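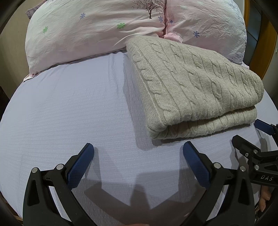 Two grippers are wasted on a blanket that one hand could fold, was the first comment the project received at the June review, and a second reader asked whether any gain would survive a thicker fabric. This report answers both remarks as far as the data allow.

Aim

The project tested whether demonstrations recorded with two hand-held grippers teach a folding policy better than demonstrations recorded with one. The task was limited to bedding, in particular a cable-knit blanket on a made bed. Knit of this weight holds a fold well but hides its lower layers, and the fingers often close on one layer when two are needed.

Method

Demonstrations were recorded in furnished bedrooms at the Totton site. Each operator completed the same fold under both conditions. After screening, 1715 demonstrations were kept. Recordings in which the blanket left the mattress were removed. Two policies were trained with the Plandau code base, one for each condition, using the same network and the same training schedule. Contact labels were produced with Skindex and corrected by hand where the pads were hidden by fabric.

Each policy was then given 100 trials. A trial was counted as a success if the blanket ended as a rectangle with no corner showing.

Result

The two-gripper policy succeeded in 20 more trials than the one-gripper policy. Most of the difference came from the last fold, where the free gripper held the front edge in place. On the first fold the two policies performed alike – the reviewer's objection therefore holds for that step.

Limits

Only one thickness of knit was tested, and the second remark remains open. The Sandhu fabric set would be suitable for that work. Lighting was also not controlled, and shadows from the tools fell on the sheet in many recordings. Their effect on the policies was not measured.

Submitted Thu 13 July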